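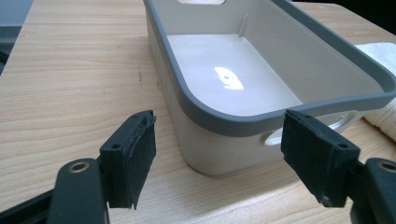
Kadri Vaher wants to know whether you need to be good at computers to use one of these, and whether a child could do it. No to the first, Kadri, and yes to the second, as long as a grown-up is nearby!

The kit we've been trying is called the Rolmont Hand Kit. It's a gripper that you hold and work yourself, and it comes with a camera. You do a job with it, the camera records the job, and later a robot arm can learn from what you did. So you get to be the teacher, and the robot is the new kid in class.

How does a robot learn from a video?

Think about how you learned to tie your shoelaces. Somebody probably showed you, and then showed you again, and you had a go and got in a muddle. Robots get in muddles too. Show a robot one way to pick up a plastic storage bin and it may only know that one way. Turn the bin a little and it's lost!

That's why the Rolmont booklet asks you to do each job 30 times, and to change something small every time. Start from the left. Start from the right. Slide the bin further along the table – or turn it so a corner points towards you.

Why pick a bin?

Bins are trickier than they look. A ball is the same shape from every side, but a bin has long sides, rounded corners, a rim and handles. Where would you grab it? Your brain sorts that out before you've even noticed. A robot has to work out how far apart its two fingers should be, how low to go, and when to stop squeezing.

Try it at home with no kit at all. Hold out just your thumb and one finger on one hand, and try to lift an empty tub by its edge. Does it tip? Now try nearer the middle of a side. You've just done some real robot research!

What's in the box?

You get the gripper, the camera, a charging lead, spare finger pads and a booklet with 31 jobs in it, from easy ones (pushing a tub across a table) to very hard ones (folding a sock, which beat all of us). The pads are the black parts that touch things. Fuzzy or squashy pads help with slippery plastic, because they rub against it and stop it sliding away. Scientists call that rubbing friction.

Was it any good?

We loved it. The gripper feels odd for the first few minutes, like wearing someone else's gloves, and then suddenly you're picking up everything in the kitchen. We made 152 recordings and threw away 13 where we'd bumped the table or started giggling.

Some things could be better. The handle is big for small hands, so our youngest tester had to use both of hers. The booklet has some long words that it never explains. And you don't get a robot arm in the box – your recordings go to a club or school that has one. Ours went to the Clerkbridge robot club, and they're going to try them out in August.

Words to know

Gripper: the part of a robot that holds things, a bit like a hand.
Rim: the edge that runs along the top of a bin or a cup.
Friction: the rubbing that slows things down when they slide.
Recording: a saved copy of a job, which the robot can learn from later.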